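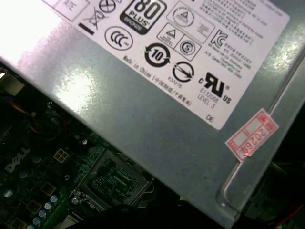 Project Report: Does a Wrist Camera Help a Gripper Find the Power Supply?
Stela Oprea and Ecaterina Matei
Reading time: 2 min

1. What we wanted to test

The Drarnholm disassembly guide, which our course uses, says a camera at the wrist is enough for a robot to locate parts inside an open desktop computer. We had doubts. The guide's own results come from parts laid out on a mat, and a part on a mat has nothing leaning over it.

We limited the project to one step: bring the gripper to the edge of the power supply, ready to grasp. We did not try to pull the unit out, so nothing in this report should be read as a claim about full disassembly.

2. Method

We ran 32 attempts with the part finder (Rimum) using the wrist view only. Before each attempt we moved the arm to a new starting pose by hand. An attempt counted as good if both fingertips ended up at the edge we had picked beforehand. Stela ran the arm and Ecaterina scored, without seeing what the software reported.
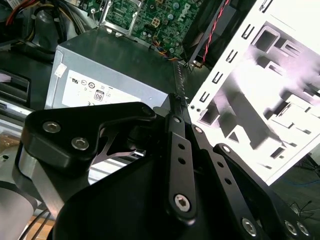 Figure 2. Gripper at the power supply, with the case open.

3. Results

Of the 32 attempts, 25 were good. That sounds better than it is. The software reported success on all 32, so in seven attempts it was sure of itself and wrong. For anyone planning to leave such a system alone, the seven matter more than the 25.

We suspect the rating label. It is white, full of print and easy to pick out against grey metal, and we think Rimum was finding the label and guessing the box from it. To check, we covered the label with plain grey paper and ran 10 more attempts. Four were good. Ten is a small number and the paper may have caused trouble of its own, but the drop is hard to ignore.

Bare metal was a second problem. Glare on the casing moves when the wrist moves, and the edge the software drew sometimes moved with it. We did not measure this and only noticed it while going back through the saved views.

4. What we don't trust in our own work

We used one computer. The starting poses were chosen by us, and by Wednesday we probably had a feel for which ones would go well. We should have drawn them at random. Ecaterina also knew when the label was covered, so the scoring in that part was not blind.

5. Next

Repeat the covered-label test with more attempts, on a case from another maker, with the starting poses set by a script. The code and score sheets are in the Tovar folder on the course drive.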